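Tollell Sorter: A Month With the Rental Arm
Posted 10 Mar 2019 by Thodoris Zacharopoulos

The brochure for the Tollell Sorter has a man in a very good sweater drinking coffee while a robot tidies his office. I don't own a sweater like that, which may be where my trouble began.

Tollell doesn't sell you the thing. You rent it by the month, 2000 dollars plus a deposit, and for that you get the hardware, a login, a roll of yellow tape and a setup call with a cheerful person at Statdale, the reseller. We took it for March at our Hisamora office, where we have a lot of small printed cards that need to go into boxes and a lot of staff who would prefer to do anything else.

Setup took most of a day. The arms come ready to go, more or less, but the floor has to be marked out, and the manual spends eleven pages on tape. Square corners, no wrinkles, nothing inside the line that you are fond of. I followed it as well as a person can on office carpet.
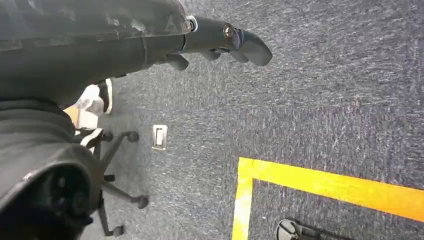 Gripper over the carpet, by the taped corner. Shoes at your own risk.

The gripper is the part I'd pay for. It's plain and dark and has no personality at all. The finger is rounded, so it doesn't chew up whatever it's holding, and in four weeks it never once dropped a box on anybody. It is slow. I timed it against myself on a batch of 100 cards and beat it handily, then had to go lie down, while it carried on at exactly the same speed. Draw your own conclusions about who should be getting the deposit back.

It also has strong feelings about furniture. Move a chair after you've run the mapping step and the software wants the mapping step again. Offices are mostly chairs, so you'll get to know that progress bar.

The five-fingered hand is an add-on, 557 dollars extra, and it's what everyone wants to see when they visit. Teaching it goes like this: somebody sits at the desk with the box and the cards, does the job at a normal pace, and the software asks you to confirm each step on a laptop.
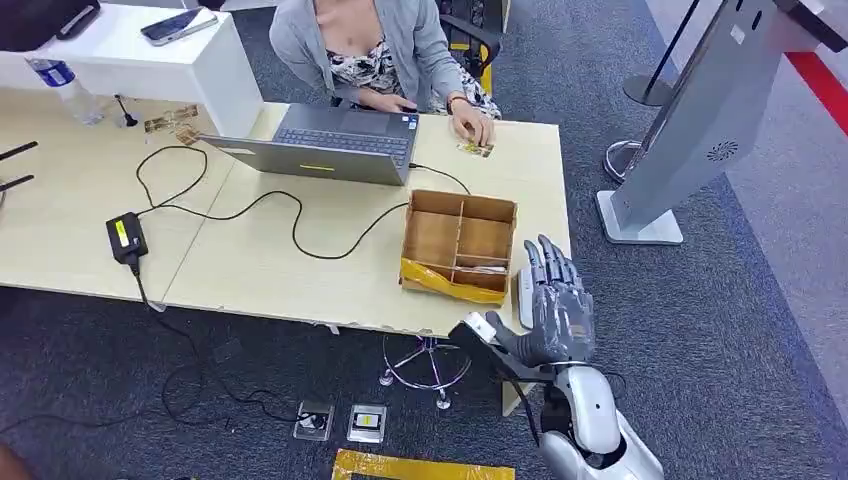

After enough of that it will pick up a card by itself and put it in a compartment, often the one you meant. Thick cards are fine. Thin ones, flat on a desk, are a comedy, and I ended up leaving a folded edge on ours so it had something to pinch. The manual calls this "item preparation." I call it doing the job first.

Support is good. Vídalín, the help desk outfit Tollell uses, picked up every time I called and only once suggested I turn it off and on again. That fixed it, annoyingly.

The login screen still times out every 42 minutes, including in the middle of a lesson, and it doesn't save the lesson. They say a fix is coming.

Would I rent it again? The gripper, yes, for a busy month. The hand I'd leave on the shelf until it can manage a thin card. Ours goes back at the end of the month, and I still have half a roll of tape if anyone wants it.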